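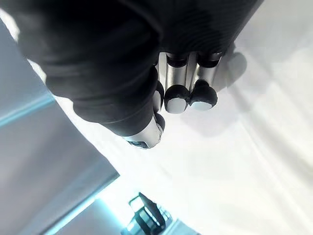

Black ribbed glove, silver fingers, black tips.

January 2023
Glaze bench, Prandthorpe workshop

Ash glazes, continued. The last entry on these was in June and ended with the words "should be simple from here", which I have left in because it would be dishonest to cross it out now.

Where we were. Three buckets of wood ash under the bench: apple from the orchard clearance, mixed hardwood from somebody's stove, and one labelled "ASH (nice)". The nice ash has been promoted to the top shelf in case it's the one that worked. The plan was to run each of them against the old feldspar and the new Manura clay, washed and unwashed, on the buff body and on the dark one, and get a proper grid of tiles out of it before the spring open weekend.

Tiles. 129 made and stamped. 112 came out of the bisque in a state fit to glaze. The missing ones were mostly from the bottom shelf, all from the batch rolled on the afternoon the heater was off, and they came apart in flakes like bad pastry. I'd called them dry because they were dry on top. Cold to the cheek means still damp, and I know that, and I've told every evening class that, and I put them in anyway.

Bisque. Controller (the Fiadzo) set for 1000 and it got nearly there before it decided that was plenty and went into its cooling program. No error on the display. The tiles are a bit more thirsty than usual as a result, so they take glaze thick and fast, and everything below should be read with that in mind. The controller manual has a section called "Unexpected Success" which seems to be a translation problem and doesn't help.

Washing the ash. Put it through the kitchen sieve first, then the fine one, then into a bin of water, stir, leave overnight, pour off the top, repeat until the water stops feeling slimy. Gloves and goggles for this, and a dust mask for the sieving, all of it, every time. The water is properly caustic. The note taped over the sink saying so has itself been partly eaten by the water. Replace note.

The apple ash washed down to almost nothing, which was depressing after carrying it up the stairs. The hardwood kept its bulk better but is full of nails. I've started a jar. The nice ash washed beautifully, settled overnight, and dried to a soft pale cake that crumbled in the hand, and I resent it slightly.

Mixing. Started with the plain old recipe, equal parts ash, feldspar and clay, and moved outward from that in steps. Everything weighed dry. The digital scales drift if the extractor is on, so extractor off for weighing, on for mixing, off again, and so on through a whole morning until you feel like a lighthouse.

Unwashed mixes thickened in the bucket within a day. Some went to something like cold porridge. Adding water made them thin and then they thickened again. A colleague's advice from the other bench was to use them the same afternoon or leave them alone, and I'd go along with that. The washed ones sat quietly and could be brought back with a stir.

Glaze firing one. Washed set on the top shelves, unwashed underneath, everything on a saucer of scrap clay with batt wash, having learned that last year at some expense. Results, in the order I took them out:

Apple, washed, old feldspar, buff body. Pale straw colour, shiny, ran a little and stopped. Good. Slightly dull where thin.

Apple, washed, Manura, buff body. Stonier, matt, with a greyish cast. Feels like a pebble. Would look well on the outside of something, would be horrible to drink from. Knife marks it.

Apple, unwashed, either clay. Ran off the tile, across the saucer, and on to the shelf with real determination. Lovely green where it pooled. There's always a lovely green where it pooled, and it's always on the shelf.

Hardwood, washed, old feldspar, dark body. The one I'd been hoping for. Broken surface, rivulets, rust showing on the ridges. Looks as though it's been dug up.

Hardwood, washed, Manura, dark body. Brown. I've looked at it in the window, under the lamp and outside by the bins, and it is brown.

Nice ash, washed, everything. Superb on every tile. Soft grey-green, even, a satin finish, no pinholes, no crawling. We've no idea what it is or where it came from, and there's about a third of a bucket left. I've asked round. Suggestions so far: beech, willow, a burnt wardrobe.

Glaze firing two. Repeat of the better ones, with the slow cool. Slow cooling brought up small crystals on the hardwood tiles, like frost on a car roof. It also turned the apple and old feldspar tile from a pleasant straw into the colour of an old plaster. No slow cool for apple, then.

The brown stayed brown.

Materials. The Manura came from Cliltel in the new sacks, and it's finer than the last lot and takes up more water. I'd been putting the extra thickness down to my own mixing until I did a side by side. Nothing wrong with it, but old recipes using the old sacks will need adjusting, and anyone who finds the half sack behind the pug mill should write OLD on it in very large letters. Cliltel did answer my email. They said the material "may vary", and I've pinned that up by the kettle, where it applies to most things.

Dip times. I did all of these by hand with the tongs and counted aloud, and my counting speeds up when somebody is waiting for the sink. Next time use the wall clock. The tongs leave two little bites in the glaze which need touching in with a brush, and on the runny ones they heal over, and on the matt ones they stay forever, so think about which edge you grab.

Labelling. Iron oxide wash and a fine brush, on the back, before glazing. The pencil numbers burned off exactly as everybody said they would. I've matched up most of those by memory and by process of elimination and put a dot on the ones I'm guessing at. Please don't use a dotted tile as the basis of a dinner service.

Safety bit for anybody thinking of the straw-coloured one for mugs: it hasn't been tested with anything acid. I've left a tile in a jar of vinegar on the windowsill, half in and half out. Leave it there. It isn't pickling liquid and it isn't for chips.

To do:
Scrape the bottom shelf. Chisel, goggles, patience.
New batt wash, thicker.
Find out about the nice ash.
Recalibrate the Fiadzo, or put cones in every firing and stop believing it. Cones either way.
Line blend between hardwood and apple on the dark body, since neither does the whole job.
Heater.

Tiles are on the board by the door, in rows, best at the top. They're wired on, and the wire is there for a reason. Two had already wandered off to somebody's desk as coasters by the time I'd written this up.

Comments

from the wheel room:
The brown is the best one on the board. I'd like a bucket of it please.

from the wheel room, again:
Serious about the brown.

from the kiln shed:
Your controller stopped early on my bisque too. Cones in from now on. Also your shelf is still in my way.

from upstairs:
Nice ash might be mine? I brought some in from the bonfire after we cut the hedge back. Mostly hawthorn, some fence. No wardrobe.

from the glaze bench:
How much fence?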